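Plurthorpe Site, Building 3
Hand-Held Gripper Tools: Pre-Use and In-Use Inspection Checklist
Issued 1 December 2018. Replaces the March edition.

Scope
This checklist applies to all hand-held gripper tools used for handling household containers at Plurthorpe and Hadcombe. It is to be completed by the operator before each session and countersigned by the area supervisor. Entries marked "Comment" are to be read together with the item.

Section A. Tool condition
A1. Finger mounts tight, no visible play. Satisfactory.
A2. Finger faces free of cracks, burrs and residue. Satisfactory.
A3. Threaded inserts seated flush; none turning in the housing. Satisfactory.
Comment: Inserts that turn are to be reported to Venter maintenance. Adhesive repair by the operator is not permitted.
A4. Cables and straps routed clear of the jaw through its full travel. Attention required.
Comment: Check with the jaw fully open and again fully closed. On tool 39 the tie point was moved back and the item was rechecked the same day.

Section B. Grip on lidded containers
B1. Container held by the body, below the lid. Lids are not a lifting point.
B2. Both fingers in contact on opposite sides before the container leaves the surface.
B3. Flip-up tabs and spout caps closed and clear of the fingers.
B4. Filled weight not more than 600 grams for clear plastic containers.

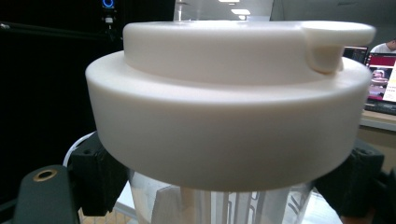 Figure 1. Items B1 and B3: fingers placed just below the lid, tab clear of both.

Comment on B2: Clear walls make contact difficult to judge by eye. The operator shall confirm contact by a short lift before moving the container any distance.
Comment on B4: The limit was exceeded once during the review period. See report 1353.

Section C. Work area
C1. Walkways and floor free of loose items. Satisfactory.
C2. Operator able to reach the stop control without releasing the tool. Satisfactory.
C3. Persons at adjoining desks informed before work begins. Not recorded.
Comment: A verbal notice is acceptable but must be entered in the log. This item was also left blank in the previous inspection.

Section D. Disposition
Tool may remain in service subject to closure of C3. Completed forms are to be kept with the Wulier equipment register.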